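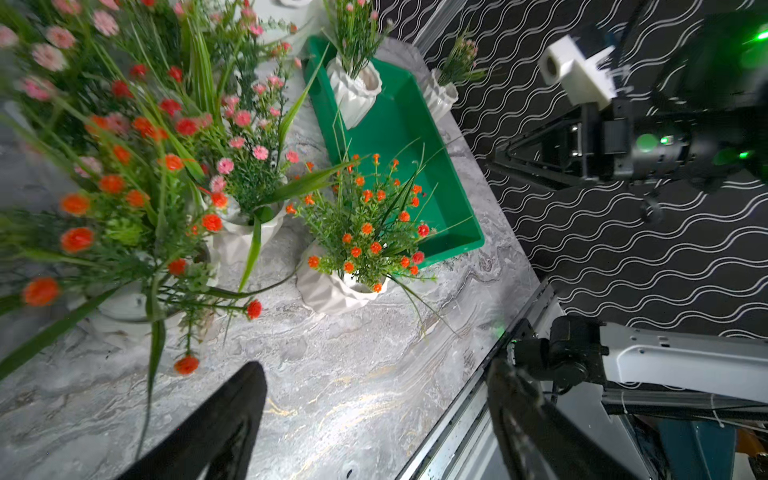

*Figure 1. Artificial flowers in white faceted pots, with the green tray, on the marble-patterned table.*

**Table Flowers for a Shared Room: Choosing, Placing and Moving Small Artificial Arrangements**

Project report, Interior and Display course, Skolero
Author: Kai Seidel
Submitted: Oct 16, 2025

## 1. Why I chose this subject

In my first year I had to decorate a reading corner for a small guest house called Kaltorlow. I bought real plants, and most of them died before the summer. The owner was polite but she did not ask me for more plants. After this I became interested in artificial flowers, which many people in our course do not like. They say that such flowers look cheap and collect dust. I wanted to find out if this is a question of the flowers themselves or a question of how we put them on the table.

The project has a simple task. A set of small potted arrangements must make a table look pleasant, and it must be possible to clear the table quickly when people need it for eating or working. For this reason the report speaks about the tray almost as much as about the flowers.

## 2. Materials

The pots are white ceramic with a faceted surface, so the light falls differently on each side. I looked first at round smooth pots in the Hagedorn shop, but next to the marble pattern they looked like cups from a bathroom. The faceted ones have straight lines and they hold their shape for the eye, also from far away.

The flowers are in pink and in orange to red. One pink kind has small blooms similar to carnations, with leaves like needles. Another arrangement has small orange-red blossoms with thin blades of grass. The large one combines red-orange blossoms with pink flowers like daisies and with long green grass leaves. I did not want white flowers, as the pots are already white and the tabletop is grey and white.

The tray is bright green plastic, rectangular, with raised sides. It was the last thing I chose and the thing I discussed most with my supervisor. She proposed a grey tray which would disappear on the table. I tried a grey one from Juvari for two weeks and it was correct but sad. The green goes together with the leaves, and it also shows clearly where a pot should return to.

My budget for everything was 200 euros and I stayed below it.

## 3. Placing the arrangements

I began with all the pots in a straight row. It was tidy, but it looked like a shelf in a shop. Then I put everything inside the tray, and this was too full: the leaves pushed against each other and the single arrangements could not be recognised any more.

The placing in Figure 1 is more open. The tray lies diagonally, with a pink arrangement with tall stems inside. An orange one is at the corner of the tray and its leaves hang over the rim, and other pots stand directly on the table. I like especially this corner. The hanging leaves cover a part of the plastic edge, and the tray looks less like kitchen equipment.

From the different trials I wrote down some rules for myself:

- The fullest arrangement goes to one side of the table, never in the middle, or people cannot see each other when they sit.
- Pots with thin grass need free space around them.
- A small pot near the table edge makes the group lighter, but for a house with children I would move it further in.
- Turn each pot slowly before you leave it. Every arrangement has a better side.

The last rule sounds obvious. However, I forgot it many times, and I noticed it only when I came back the next morning and saw the plastic stem from the door.

## 4. The background

The surface behind the table has a strong effect and I had not planned for this. Our backdrop is black with white wavy lines. At the beginning I was afraid that it would be too restless together with the marble pattern. With few flowers this was true. With the full, coloured arrangements the problem became smaller, as the eye goes first to the pink and the orange. The black also makes the white pots very clear.

I would still not recommend such a pattern for a dining room. I tried the same pots in front of a plain beige wall at home, and there the orange flowers looked warmer and the pink ones a little pale.

## 5. Clearing and setting again

For the practical part I asked students from my year to clear the table and to set it again from memory. I gave no instruction except that the pots should not be lifted by the flowers. There were 17 trials in total.

Clearing was easy for all. Most people took the tray as the starting point, filled it, and carried the large arrangement separately. Setting again was more interesting. The big arrangement was nearly always put back on its correct side, but the small pink pots changed places often. I do not see this as a mistake, since the table looked good in most of the variants. Two students put the tray parallel to the table edge, and when I asked, they both said that a diagonal tray looks as if someone forgot it there. I had never thought about it in this way.

A difficulty was the needle-like leaves. They catch in the neighbour arrangement when the pots are lifted, and in one trial a blossom came off. I fixed it with glue. In the next version I would keep this plant outside the tray from the beginning.

## 6. Dust and care

I cleaned the flowers with a soft paint brush and the pots with a damp cloth. The facets are easy to wipe, but dust stays in the lines between them. In April I had left one trial arrangement near a window without cleaning it, and the blossoms on the sunny side became lighter. Artificial flowers also need some care, and the owner of a guest house should know this before buying.

## 7. What I would change

I would use one pot less on a table of this size, and I would look for a tray with handles. I would also like to repeat the trials with older people, for whom a full tray of ceramic pots may be too heavy. The owner of Kaltorlow has agreed to take the arrangements for the winter, and I will visit there to see where they are standing.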